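How do I stop rushing the punchline?

Posted in Comedy and Performing

Covadonga Bustamante

I've been doing open spots since May, mostly at a pub night in Brustdale, and I keep getting the same note from people who know more than I do. The material is fine but I throw the ending away. I get to the last line and it comes out twice as fast as everything before it, and usually quieter too.

I've listened back to recordings and they're right. There's a bit I do about my uncle's meal kit subscription (he gets the Zutateo boxes and refuses to follow the cards) and the last line is the only part of it that matters. On the night before last's recording you can't make out the final word. People laughed a bit, but I think they were laughing at the shape of it and not at what I said.

When I practise at home I don't do it. I can say the whole set to the wall at a normal speed and it lands at almost exactly five minutes. On stage it's well under four, and most of the missing time is pauses.

I've tried writing PAUSE on my notes in capitals. I've tried breathing out before the line. Neither has made much difference because by that point I'm not thinking about my notes or my breathing, I'm thinking about whether it's going to work.

Has anybody fixed this? I'd rather hear from people who do short jokes, as I know storytellers have a different problem. Please don't say "just relax".

Hendrik Swanepoel

I had this for my first couple of years and it does go, though it took some work.

The cause in my case was that I wanted the silence to be over. The gap before a punchline is the one part of the joke where the audience isn't giving you anything, and if you're nervous you'll do whatever gets you out of it quickest. Saying the line fast gets you out. So does mumbling it, because if they don't hear it then they haven't rejected it. I don't think I knew I was doing that until a friend pointed out that I was also looking at the floor.

Three things helped me, in the order I tried them.

Write the joke so that the funny word is the last word. If your uncle line ends with something like "and that's what he said to them", you've got half a sentence of padding after the laugh, and your mouth will hurry to get through it. Cut everything after the word that does the job. Read your set through with a pencil and underline the word people should laugh at in each joke. If it isn't at the end, move it. 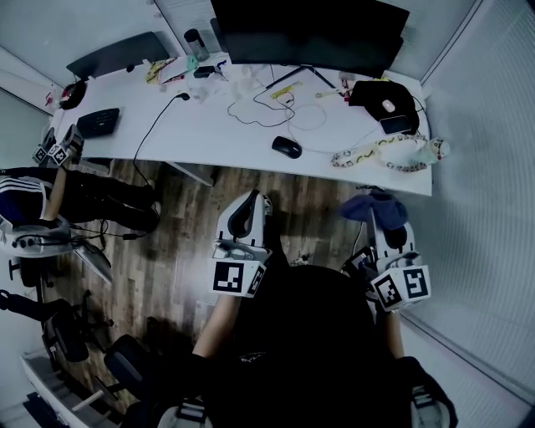

The second thing was to learn the punchline as a separate piece. I used to run the set from top to bottom, so the openings got far more practice than the endings. I'd start again every time I made a mistake. Now I practise just the last line of each joke, on its own, several times, at the volume I'd use in the room. It feels daft saying it without the set-up, but you stop being afraid of the sentence.

The third was to choose somebody before I said it. Pick a person, look at them, say the line to them. It takes a second to find a face and settle on it, and that second is your pause. You don't have to remember to leave one. Don't pick the same person all night or they'll get uncomfortable.

On the timing, I wouldn't worry about being short of five minutes. Running under annoys hardly anyone. If you're booked for five and you do four good ones, the person running the night will be pleased. What you do need is to wait for the laugh to finish before you start the next joke, and I suspect that's where some of your missing time has gone as well. If you start talking over a laugh, people learn to stop laughing so they can hear you.

Keep recording yourself, but put the phone near the back of the room. If it's on the stool next to you it'll pick up words that the audience can't hear.

Mnguni

Talk slower from the start. If the whole set is slow then the end will be slow too. Works for me.

Also get the mic closer to your mouth. Most new acts hold it down by their chest and then it doesn't matter how good the line is.

Covadonga Bustamante

Thank you both. I went through with a pencil and only two of my jokes end on the right word, which explains a lot. The uncle one had "or something" on the end of it. I hadn't even written that down, I'd just started saying it.

I'm on again at Brustdale soon, so I'll try the looking at a person thing. The lights there are low enough that I can see the first few tables. Mnguni, I checked about the mic and yes, chest.

Hendrik Swanepoel

"Or something" is very common. So is "anyway" straight after the laugh. Check for that one too, it tells people the joke is over while they're still enjoying it.

Good luck with it. If the front tables are empty, say it to whoever is nearest the bar.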